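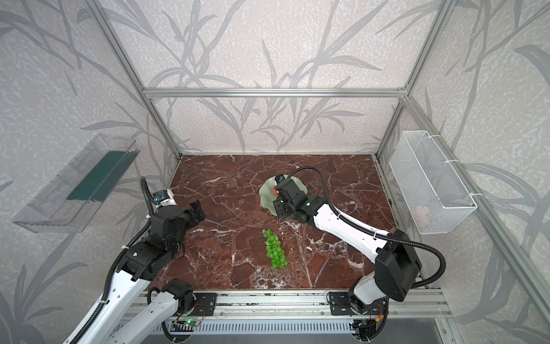
Reddish-brown marble-pattern tabletop, leaf-print walls behind.

Daslow Prunditz 16 Squash Racket Review

The Prunditz 16 is a head-light squash racket with a teardrop head and a 16 x 16 string pattern. I bought mine in February and have used it for club matches and solo practice, usually 2 sessions a week.

It replaced an older Daslow that was heavier in the head. The first thing I noticed was how easy it is to get the racket up for volleys. Drop shots took longer. I hit a lot of them into the tin for the first few weeks, and I still don't get quite the touch I had before.

Power is good from the back of the court. The sweet spot is large, and balls taken late off the back wall still reach the front with decent length. Hits near the tip feel dead.

The factory strings are poor. They lost tension quickly and one broke after 13 sessions. I had it restrung with Hsueh multifilament a little tighter, and control on straight drives improved right away.

The grip is thin and gets slick when you sweat. I put an overgrip on top. Kenna Kerr, my usual opponent, has small hands and liked it as it came.

The bumper guard is scraped along one side, but there are no cracks or chips in the frame. The cover only protects the head.

Good for: intermediate players who volley a lot.
Less good for: touch players, or anyone who doesn't want to pay for a restring.

Reviewed by Nnamdi Bassey, 10/22/23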